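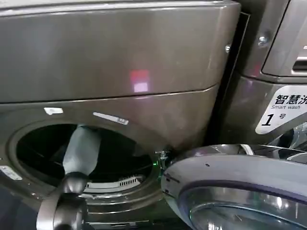 March
Notes by Aurelio Ponce

Week 7: Learning from demonstration when the demonstrator gets bored

We use cookies to remember your settings. By continuing to read you accept this.

Before Friday, read the Kiani handout on behavior cloning and skim the appendix. The appendix is the only part with the real numbers in it, so naturally it is set in the smallest type.

1. Where we left off

Last week we had a policy that takes in camera pictures and joint positions and gives back a short run of arm motions. We trained it by copying. A person drives the arm through the task, the computer records what the camera saw and what the arm did, and the network learns to connect the two. It is the same method by which children learn to swear.

Copying works well as long as the robot stays near places the person has been. Once it drifts a little, it sees something slightly new, makes a slightly worse choice, and drifts some more. You met this as compounding error. The math says the total error can grow with the square of the task length. Washing machines say the same thing more slowly.

2. Why laundry

Laundry has a reputation as a soft problem, in both senses. It is a good test bed for this course for reasons that have little to do with wanting clean socks.

Cloth has no fixed shape. A mug picked up by the handle is still the same mug. A sock picked up by the toe is, as far as your state vector is concerned, a different object from a sock picked up by the cuff. Any method that starts with "first, estimate the pose of the object" has to say what it means by pose, and the silence that follows is usually instructive.

The drum is a round hole with a dark inside. A gripper working in the opening blocks part of the camera's view at just the moment when the view matters. The rim is hard and curved, and the open door hangs to one side where the forearm would like to be. Shiny metal adds reflections, and a network will cheerfully learn that a patch of light on a panel means "close the fingers" if that happened to be true all afternoon.

Last, the task has a clear end. The garment is in the drum or it isn't. Compare this with "tidy the desk," for which we have never found two graders who agree.

3. The data, and what was wrong with it

The Wakstead set has 2,218 demonstrations of moving single garments at the drum opening. That sounds like plenty. We then sorted them by operator and by time of day, and it began to sound like less.

Early in a session, operators are careful. They come up to the rim, pause, line up, go in. Late in a session they have found a shortcut: swing wide, clip the rim with the knuckle joint, let the bump straighten the wrist, carry on. It works for them, for they can feel the bump coming and they know what to do next. The policy sees only that good people hit the rim, and so it hits the rim with great conviction.

There are also the pauses. A person stops to think, or to drink coffee, and the recording shows an arm holding still over an open drum. Train on this and you get a robot that stops to think. Since it has no thoughts to finish, it stays there. In the first trials this one failure used up more lab time than all the dropped garments put together.

Two fixes suggest themselves:

Filtering. Throw out the bad demonstrations. Someone must decide which are bad, and the someone will be a graduate student.

Weighting. Keep everything, but let some stretches count for more. This is what the Sadeo method does, and the rest of these notes are about it.

4. Sadeo in plain words

The idea is small enough to fit on a napkin. Cut each demonstration into short pieces. For each piece, ask how much closer to the goal the task got while the piece was going on. Pieces that make progress get a high weight in the training loss. Pieces that dither get a low one.

The trouble is in the word "progress." We don't have a ruler for it. Sadeo trains a second, smaller network to look at two pictures from the same demonstration and guess how far apart in time they are. If the operator was moving steadily, pictures far apart in time look far along in the task. If the operator was drinking coffee, two pictures many seconds apart look the same, the network guesses a short gap, and the piece gets a low weight. You get a measure of progress without anyone labeling anything.

Write the weight as w = max(floor, guessed gap / true gap). The floor is there so that slow but useful pieces don't vanish. Lining up with the drum opening is slow, looks dull on video, and is the most important part of the task. Set the floor to zero and you have built a very efficient machine for missing the hole.

Please note that the method does nothing about the rim bumps. A bump makes excellent progress. I mention it now so that you don't discover it at two in the morning, as I did.

5. Results

We ran each policy for 38 trials, with the same garments and the same starting positions. A trial counts as a success if the garment ends up fully inside the drum before the time limit.

Plain copying: 7 of 38
Sadeo weights: 26 of 38

That is a large gain from a change to one line of the loss. Please be suspicious of it in the following ways.

First, 38 trials is not many. Work out the confidence interval for both rows (Problem 2). They don't overlap, but the second one is wide enough to park in.

Second, look at where the gain comes from. Most of the plain policy's failures were freezes. If you remove the freezes by hand, with a rule that nudges the arm whenever it holds still too long, plain copying gets a good deal better. We did not run that baseline in full, and we should have. A paper that compares itself only against a robot asleep on its feet will look good.

Third, all trials were run in the same room, under the same lights. Nothing in the table tells you what happens with another finish on the machine, or another label stuck to the front. I have a guess, and it isn't a cheerful one.

6. The Vument variant

Vument keeps the progress weights and adds corrections. You let the policy run, a person takes over when things go badly, and the takeover is added to the data. This goes straight at the drift problem from section 1, because now the robot has seen what recovery looks like from its own mistakes instead of from someone else's.

The cost is attention. A person has to watch the robot the whole time, ready to grab the controls, and people are very bad at watching something that mostly works. They take over too late, or they take over early out of nerves – and then the policy learns that nervousness is part of the task. Put a progress weight on the takeovers and you can at least see which ones helped.

7. Problems

Problem 1. Show that if every piece of a demonstration makes the same progress per second, and the small network guesses perfectly, Sadeo reduces to plain copying. Two lines is enough. If you need a page, something has gone wrong on line three.

Problem 2. Compute 95 percent intervals for the two success rates above. Say which method you used and why. "It was the default" is an acceptable reason if you also say what the default was.

Problem 3. An operator works half as fast as everyone else but never makes a mistake. The small network is trained on all operators together. What happens to this person's weights? Is it fair? Propose a repair.

Problem 4. Design a weight that punishes rim bumps using only camera pictures and joint positions. You may not add a force sensor. I also wanted a force sensor.

Hand in on Friday, on paper or by upload. Plots need labels on both axes.

Related
Week 6: Compounding error, with pictures of things on the floor
Week 8: Grasping cloth by the wrong end
Kiani handout: behavior cloning, corrected appendix
Wakstead data: how to read the log files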